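4. Washing delicates and small items

Use the Gentle program for lace, knitwear, tights and anything with thin straps. The maximum load for this program is 7 lb. Heavier loads will not spin out fully, and the washer may stop with code 35 on the display.

4.1 Preparing the load

1. Empty all pockets and close zippers and hooks.

2. Turn knitwear inside out.

3. Place small items in a mesh laundry bag. Fill the bag no more than halfway and close it completely. Use one bag for light colors and another for dark. 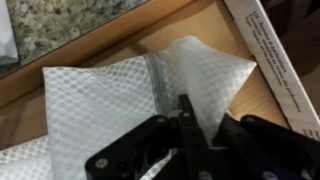 4. Put the bags in the drum and spread them evenly. Do not wash a single bag on its own — add two or three towels to balance the drum.

5. Close the door until it clicks.

4.2 Starting the program

1. Turn the dial to Gentle. The display shows the remaining time.

2. Press Temp to choose cold or warm. Hot is not available on this program.

3. Pour liquid detergent into drawer compartment II, up to the lower line. Powder may leave marks on dark fabric.

4. Press Start. To add an item, press Pause within the first 12 minutes and wait for the door lock light to go out.

Note: Spin speed is set to low. To skip the spin, hold Spin for three seconds before pressing Start.

CAUTION: Do not wash underwire bras outside a bag. A loose wire can pass through the drum and damage the pump. If this happens, unplug the washer and see section 7, Cleaning the pump filter.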